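Publikationen > Wohnen und Alltag > Arbeitspapiere > Kapitel 4

Startseite Hefte Autoren Register Kontakt

23. August 2018 - Arbeitsgruppe Haushalt und Textil, Binden

4.2 Das Bett als Zwischenlager: Kleidung auf dem Weg in den Schrank

Wer sich mit dem Falten und Einräumen von Kleidung beschäftigt, denkt zunächst an Schränke, Kommoden und vielleicht noch an die Wäscheleine, und auch wir haben unsere Untersuchung in Plekstead mit einer langen Liste von Möbelstücken begonnen, die nach unserer Vorstellung etwas mit Ordnung zu tun haben mussten. Das Bett stand auf dieser Liste ziemlich weit unten. Erst beim Durchsehen der Haushaltstagebücher, die wir im Januar eingesammelt hatten, fiel uns auf, wie häufig es dort erwähnt wird - und zwar fast immer beiläufig, in einem Nebensatz, so wie man eben von einer Sache schreibt, die sich von selbst versteht. Von den 726 Einträgen, in denen Kleidung sortiert, gefaltet oder weggeräumt wurde, nennen 300 das Bett als den Ort, an dem dies geschah. Der Tisch, den wir nach der älteren Arbeit von Fankhauser eigentlich an erster Stelle erwartet hatten, folgt mit deutlichem Abstand.

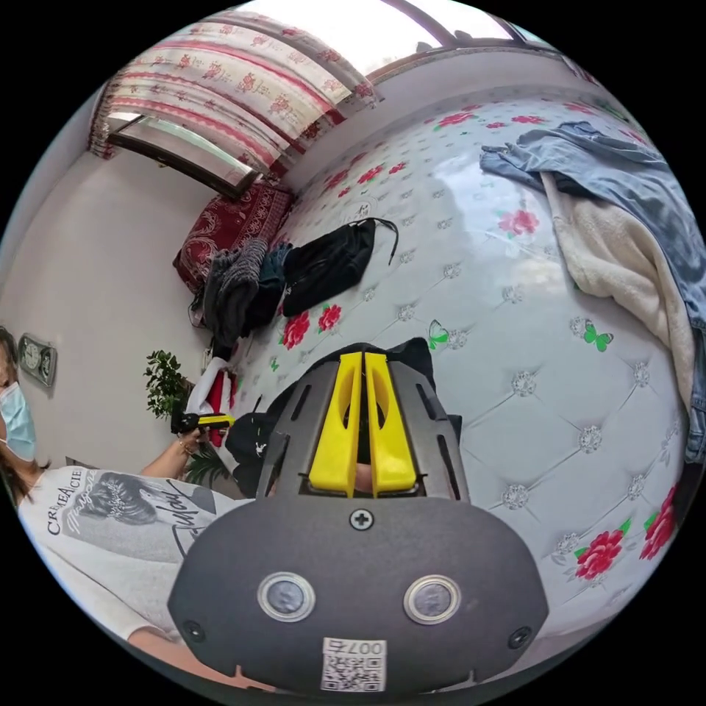

Die Tagesdecke spielt bei alledem eine größere Rolle, als man ihr zutrauen möchte. In vielen Haushalten ist sie das schönste Textil im Zimmer, sie wird glattgezogen und gern gezeigt, und trotzdem (oder gerade deswegen, wie uns eine Teilnehmerin mit einem gewissen Stolz schrieb) landet die ganze Wäsche auf ihr. Eine weiße, glänzend gesteppte Decke mit gedruckten Rosen und grünen Schmetterlingen, wie in Abb. 7 oben, gibt ohne jede Absicht einen recht brauchbaren Sortiergrund ab: Die hellblaue Jeansjacke hebt sich davon ebenso klar ab wie die schwarzen Sachen. Auf dunklen oder kleinteilig gemusterten Decken, so berichten es mehrere Tagebücher, wird dagegen gern einmal eine Socke übersehen und erst beim Schlafengehen wiedergefunden. Wir haben den Einfluss der Deckenfarbe nicht eigens gemessen und möchten ihn deshalb nur als Beobachtung weitergeben, der vielleicht einmal jemand mit mehr Geduld nachgehen mag.

Aufschlussreich ist ferner, in welcher Reihenfolge die Stücke an die Hand genommen werden. Die meisten Befragten beginnen mit dem Großen, also mit Jacken, Hosen und Kleidern, die auf dem Bett den meisten Platz verbrauchen und nach deren Verschwinden man überhaupt erst wieder sieht, was noch da ist. Kleinteile bleiben liegen und wandern nicht selten auf den Nachttisch oder unter das Kopfkissen. In 36 Haushalten haben wir dazu ausführlichere Gespräche geführt; in 11 davon wurde uns eine umgekehrte Reihenfolge geschildert, erst das Kleine und dann das Große, was die Betreffenden durchweg von ihren Müttern oder Großmüttern übernommen hatten. Für solche überlieferten Abläufe verwenden wir im Folgenden den von Sesley eingeführten Ausdruck der Handfolge, auch wenn er im Deutschen zugegebenermaßen etwas steif klingt.

Zur Farbe noch ein Wort. Dunkle Kleidung bereitet fast allen Befragten mehr Mühe als helle, und die Klage darüber zieht sich durch die Tagebücher wie ein kleiner Refrain: Ein schwarzes Hemd und eine schwarze Hose, übereinandergeworfen, müssen angehoben und gewendet werden, ehe man weiß, was man vor sich hat. Manche legen Dunkles deshalb von vornherein auf eine eigene Seite des Bettes - meist ans Fußende, wo es auch am wenigsten stört. 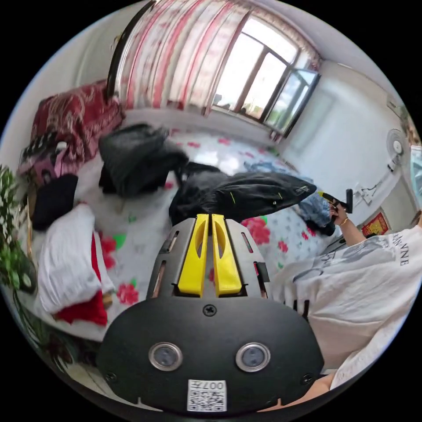 Abb. 7. Kleidungsstücke auf einem Bett, zwei Ansichten desselben Zimmers (oben: Tagesdecke mit Jeansjacke; unten: Blick zum Fenster).

Warum wird die Wäsche nicht gleich am Schrank gefaltet, wo sie doch am Ende hinsoll?

Vor dem Schrank fehlt in den meisten Schlafzimmern schlicht die Ablage. Man kann dort ein Stück in der Hand halten, vielleicht ein zweites über den Arm legen, aber ausbreiten lässt sich nichts, und gerade das Ausbreiten ist nach Auskunft der Befragten der Schritt, auf den es beim ordentlichen Falten ankommt. Das Bett bietet die größte freie Fläche der Wohnung, es ist weich und sauber, und bis zum Abend wird es gewöhnlich nicht gebraucht.

Mit dem Abend ist freilich auch eine Frist gesetzt, und sie wird in den Gesprächen erstaunlich oft erwähnt. Was bis zum Schlafengehen nicht gefaltet ist, kommt auf den Stuhl und bleibt dort, je nach Haushalt, eine Nacht oder eine gute Woche. Dem Stuhl und seinen Bewohnern wenden wir uns in Abschnitt 4.3 zu.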